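HSK 552 Room Servicing, Unit 3
Litter Pickup and Soft Floor Clearance
Notes prepared by Leena Harju. Read before the practical.

3.1 Scope

Unit 2 dealt with hard surfaces. The present unit covers the clearing of loose litter from carpet and from upholstered seating before any vacuum work begins. Stain treatment is in Unit 5 and is not assessed here. The room standard is the one used at the Puteo property: one sofa bed, fitted carpet, one wastebasket, no rug.

3.2 Terms

Dry litter: wrappers, paper, bags, receipts, tissue.
Film: clear tape, shrink wrap, cellophane strips, the tear band from a packet.
Loose textile: sheets, throws and pillows not fixed to the furniture.
Drop line: the lowest edge of a sheet or throw hanging from a seat.

Film is listed apart from dry litter even though both go into the same basket. It is harder to see, it clings to pile, and it winds onto a brush roll.

3.3 Position of the basket

Bring the basket to the litter. Carrying single items across the room adds steps and leads to items being dropped again on the way. Set the basket on the open floor near the front of the sofa, clear of the drop line, and check that the liner is open all the way to the rim. A liner that has slipped down should be pulled up and folded over before the first item goes in. Woven baskets should be held by a sound part of the rim — frayed strands snag on cuffs and on the liner itself.

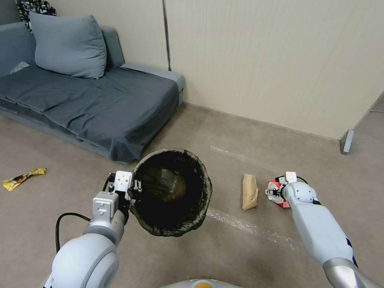 The basket stays within reach until the floor is finished. If it has to be moved, it is moved once, to the center of the remaining work area, and the pickup continues outward from that point.

3.4 Order of work

a. Seat before floor. Items on the seat tend to fall when the sheet is straightened.
b. Large or upright items on the floor.
c. Flat wrappers.
d. Film.
e. Floor under the drop line. Lift the sheet with one hand and look underneath.
f. Second look from a low angle, facing the light.

Bags are opened and checked before disposal. At Protano the rule is that any closed or folded bag is treated as guest property until its contents are known. Students should follow the same rule in the practical.

3.5 Film on low pile carpet

Clear film has no color contrast with the floor and must be found by its shine. Stand so that the light source is in front of you and lower your head to sofa seat height. Flat tape returns an even reflection and is easily missed on beige or tan carpet. Crinkled tape is easier, as on the carpet here, where the longer strip picks up light along its wrinkles and the shorter one lies farther back, toward the wall. Lift tape from one end, slowly and at a shallow angle, so that the pile is not pulled. Fold the strip onto itself, adhesive side in, before dropping it in the basket.

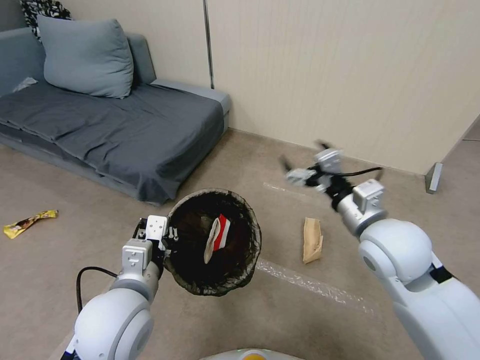
Seating is cleared by eye first and by hand second. Run a flat palm from the backrest to the front edge, then along the join between seat and arm. Pale scraps are simple to find on a dark cover; the small white one near the left side of this seat, on the charcoal sheet, can be picked off without moving the pillow. Dark litter on the same sheet would need the hand pass. Pillows are then lifted one at a time, checked underneath, and put back against the backrest.

3.6 Recording

Use form 3176. Enter the start time, the end time and any item held as possible guest property. Time allowed for one room is 20 minutes, including the form. Khôi Mai signs for the morning group and Saoirse Lenihan for the afternoon group. Unsigned forms are not marked.

3.7 Before the practical

Read the Fagundes sheet on liner sizes. Bring closed shoes and a pencil. Gloves are supplied.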